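Fake Flower Questions, Answered
Ridstead Craft Notes

I get the same handful of emails about artificial stems over and over, so I finally put my answers in one place. If yours isn't covered, write to me and I'll add it (eventually!).

Do I need to do anything to stems when they come out of the box?
Yes, fluff them! They ship squashed flat. I open up the petals with my fingers, bend the leaves outward and give the stem a slight curve. A hydrangea takes me 4 minutes if I'm being fussy, and I'm usually being fussy.

Why do you lay everything out flat before you arrange it?
So I can see what I've got. Once stems are in a vase they hide behind each other, and I end up pulling half of them out again. On a table I can turn a head around, swap the greenery, and notice that one leaf is doing something weird before it's buried in the middle.

Leaves fell off my stem. Is it ruined?
Nope. Most leaf sprigs just push onto a little peg. Pop them back on, or keep them loose and tuck them in wherever there's a gap. I have a jar of spares and I use it constantly.

How do I clean them?
A hair dryer on the cool setting, held well back, gets most of the dust. For anything stickier I use a barely damp cloth and go petal by petal, which is slow, but I put a show on. Please don't soak them. I did that to a blue bunch once and the sink was blue too.

Can I cut the stems?
You can, with wire cutters, never your good scissors. I bend first and cut only if I have to. A folded stem can go back to full length later, and for a tall vase you'll want it.

What do you put in the bottom of the vase?
Dry foam if I can't see through it, glass pebbles if I can. The Peng foam blocks hold up well for me. The Isex ones crumbled, though maybe I got a bad batch.

How many stems do I need?
Fewer than you think with hydrangeas, they're such big heads! Start with a few, step back, then add leaves before you add another flower.

Where do they go in the off season?
In a long Plindix box under the bed, heads all at one end, tissue between the layers. Mine go away in June.

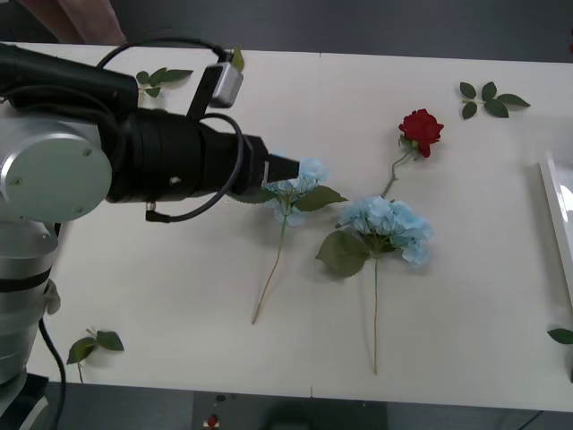 Light blue hydrangea and loose leaf sprigs laid out on the white table.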